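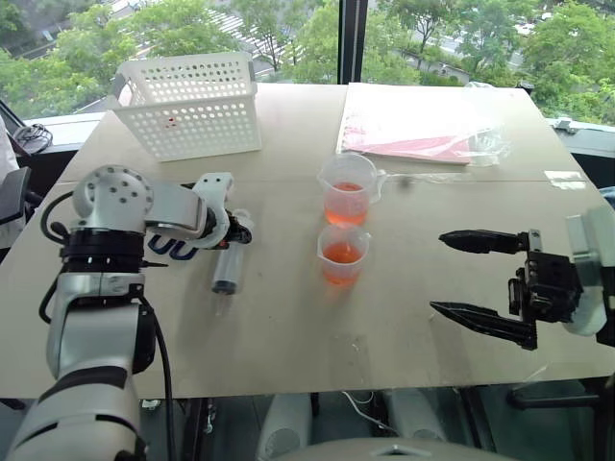

Ticket: cost of living index wrong after rebasing, wage claim sheet unusable
Product: Clisesen
Opened: Jan 12, 2022
Status: Solved (see my last update)

Hi all, me again, the one from the Prerkano workers' union who had the trouble with the payslip import. Different problem this time and a more embarrassing one, as we've got a pay meeting coming up with the employer and my numbers are nonsense.

We use Clisesen to track the monthly basket (mealie meal, cooking oil, bus fares, rent, paraffin and so on) and set it against members' basic pay. It's worked a treat up to now. Then last night I moved the base month to August, because that's when the last pay deal was signed and it's the month everyone argues from. I pressed Recalculate and the index for the Mofokeng branch came out at 3,756. It should be nowhere near that! Prices have gone up badly, but if they'd gone up that much we wouldn't be having a meeting, we'd be having a riot.

The other branches look sensible. Only Mofokeng has gone peculiar.

What I've tried so far:
Logged out and back in.
Put the base month back to what it was. The old figures came back fine, so I don't think I've lost anything (phew).
Changed it to August again. Same silly number.
Checked the exchange rate table, as we record some rents in dollars and I've been caught out there before. All looks right to me.

I've attached the export, all 1,022 price entries of it, sorry. Any ideas? The general secretary wants a one-page sheet to wave about and I'd rather it wasn't this one.

Update 1

Thanks for the quick answer. You asked whether the basket weights add up to 100 in both months. They do. You also asked me to turn off "fill missing months from previous", so I did that and got something useful. With it off, Mofokeng shows no index at all for August, just a dash. So it looks as though there's a hole in the prices, and the filling-in was hiding it.

I then opened the August entries one at a time. Seven items are missing for that branch, including rent, and rent is the heaviest thing in the basket. The price collector was ill that month and I'd clean forgotten. What I can't work out is where the filled-in values came from, as they're tiny. Rent is down as 8. Eight what?

Update 2

Got a bit further while waiting for you — I think I know what's happened. The filled-in rent is in dollars, carried over from before we switched that branch to local currency, and Clisesen has brought the number across without converting it. So it's comparing a dollar rent in August with a local currency rent now. No wonder it went through the roof.

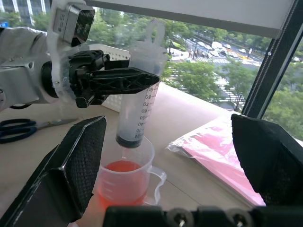

Large syringe held over a measuring cup of red-orange liquid

Is it meant to do that? I'd have expected a warning at least, or a little flag next to any filled-in price where the currency has changed.

Update 3

Right, sorted. I did what you suggested and used the import template from Wondent, which has a currency column on every line instead of one setting per branch. I found the August rent on the old paper forms, typed in all the missing prices, left the filling-in option switched off and recalculated. Mofokeng now sits close to the other branches and the wage sheet prints properly.

Please could you log the currency thing as a bug, though? I only spotted it because the result was so daft. If the gap had been in something small like matches I'd have taken it straight into the meeting.

You can close this one. I'll open a separate ticket about the chart colours, which come out nearly the same grey on our printer.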